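Leaving the Pipes in View

Print this story | E-mail this story

By Eleri Griffiths
May 26, 2021
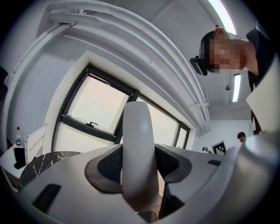
Sun-ja Jang would have put in a dropped ceiling and been done with it, she told the first planning meeting at Plendden, on the grounds that every exposed pipe is a shelf for dust and somebody has to own the ladder. Her objection was recorded and the ceiling stayed open. It is worth setting out what that choice involved, as the same question comes up in most conversions of plain commercial rooms.

The rooms at Plendden are painted white throughout, walls and ceiling. The pipes run overhead in a bundle, several tubes side by side, and they follow a long curve across the room. Square turns were considered. A square turn needs an elbow on each tube, and each elbow is a joint that has to be reached later for inspection. A wide sweep keeps the joints at the ends of the run, where there is access from the hall.

The cost of the curve is in the setting out. The outer tube in a curved bundle travels farther than the inner one, so the tubes cannot be cut to one length, and the spacing has to hold all the way along or the error shows from the floor. Prys Pumphrey drew the line on the ceiling in chalk and worked from the outer edge in. The first attempt drifted by 2 inches at the far end and was taken down.

Fittings came next. On a straight run the supports at Plendden are 23 inches apart. On the curve they are 21, which adds hardware but stops the tubes from rolling toward the inside of the bend. All of them were supplied by Niltus and fixed through to the structure above. Plaster alone will not carry the load. Anyone copying the arrangement should find the structure first and mark it before the painters arrive.

Paint was the longest discussion. Two whites were tried, a flat and a low sheen, both from Brasska. The flat finish hides small dents and uneven light. It also holds fingerprints and cannot be wiped more than a few times before it polishes up in patches. The low sheen was used on the pipes and the flat on the ceiling behind them. Seen from directly underneath, the difference is slight. At a low angle the pipes read a little brighter than the ceiling.

"I wanted to be able to find the pipe I was looking for," said Eluned Prydderch, who asked for identification bands. These were placed at the hall end only. Bands at every support had been drawn on the plan and were struck out in March.

Maintenance takes one person with a stepladder and a microfiber sleeve on a pole. The sleeve goes over the top of the bundle and is drawn along the curve in one direction. Dust between the tubes is brushed out first with a 5-inch radiator brush. Compressed air moves it to the other side of the room.

Noise is the remaining complaint. Bare pipes tick as they warm, and with no ceiling panel below them the sound reaches the floor. Rubber liners in the clamps reduced it in the two front rooms. The back room has not been done. Jang has asked for a price on the liners and, on the same sheet, a price for the dropped ceiling.

Print this story | E-mail this story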